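Last revised 21/01/2021

**Kitting bench rules** (sometimes *bench code* or *tray rules*) are the working habits that people follow when a two-armed robot sorts small parts between trays. I keep this article on the Plimivell wiki and I've written most of it, so it sounds like me, sorry! If you want the formal stuff, the general safety standard for industrial robots is ISO 10218, and the technical specification for robots working close to people is ISO/TS 15066. Read those first. What I'm covering is the layer underneath, the everyday bench practice that a standard leaves to you.

## Where the rules came from

As far as I can tell, the first written set was a single sheet at Barkano, pinned up beside a bench that moved pipe fittings. Mirkeo borrowed it, added a section on cables (a very good section, I still use it nearly word for word) and passed it on to us. Nogueira has its own version, which is much stricter about lighting and a bit vague about everything else. The four versions have drifted apart over the years, and I've given up trying to make them match. Where they disagree I say so.

## Before the arms move

Somebody does a risk assessment for the job as it will really be run, with the parts, the grippers and the people who'll be standing nearby. A new gripper means looking at it again. So does a new part if it's heavier or sharper than the old one – people forget that, me included.

Then there's the walk-round:

- Emergency stop within reach of whoever is watching, and tested that day.
- Sleeves rolled, lanyards off, long hair tied back.
- Arms at the start position before anyone switches to automatic.
- One person in charge of the start button, and everybody knows who.

Barkano's sheet asks for a slow first cycle after every tray change. Ours asks for one after every change of part as well, and I think ours is better, but I would say that.

## Trays and parts

Every tray has a home position and it goes back there. We mark ours with tape. Divided trays are for parts that roll or tangle, and flat perforated ones are for parts that can stand up on their own. I like perforated metal for fittings, as bits of swarf and dust drop through, though it does throw the light back at you something rotten.

Parts that have fallen over stay where they are until the arms are stopped. I know it's tempting! You see a nut on its side and your hand is halfway there. Stop the robot, fix the part, step back, start again. The Mirkeo version lets you use a long plastic rod while the arms are paused, and I've never been comfortable with it.

Load limits are kept simple. At Plimivell no single part on the sorting bench goes over 400 g, and a full tray stays under 8 kg so that one person can lift it off without swearing.

## Grippers

Wipe the fingertips at the start of a shift and look at the gripping faces. Textured faces clog with oil and fine metal, and a clogged face will drop a part long before it looks worn. We swap ours after 500 hours whatever state they're in. Nogueira goes by inspection alone, with no fixed limit, and their people tell me it works fine for them.

Two arms sharing one bench need an agreed middle. Ours is set in software as a zone only one arm may enter at a time, and we check it again after any update (there was a bad afternoon in October, and a bent finger, and that's all I'll say).

## Light and cables

Shiny trays and overhead lamps are a poor match. Before a long run, look at the live view from the wrist as well as the head, and if there's a white patch where the parts should be, move the lamp or turn the tray. Cables on the arms need enough slack for the full reach and not enough to catch on anything. Power supplies belong at the back or the side of the bench, well outside the reach of the grippers.

## Keeping a log

Write down drops, stops and odd noises, with the time. Our log has more than 3880 entries now and a good many of them just say "dropped nut", but when a pattern turns up you'll be glad of every dull line.
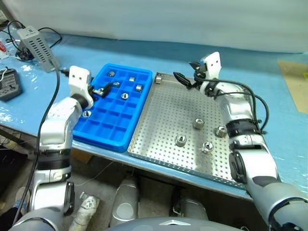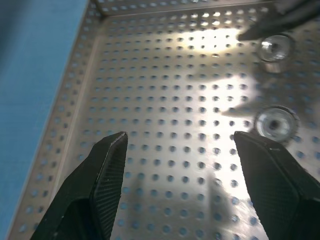 *Sorting bench with a perforated metal tray: both arms over the table (first picture), and the tray close up between the gripper fingers (second picture).*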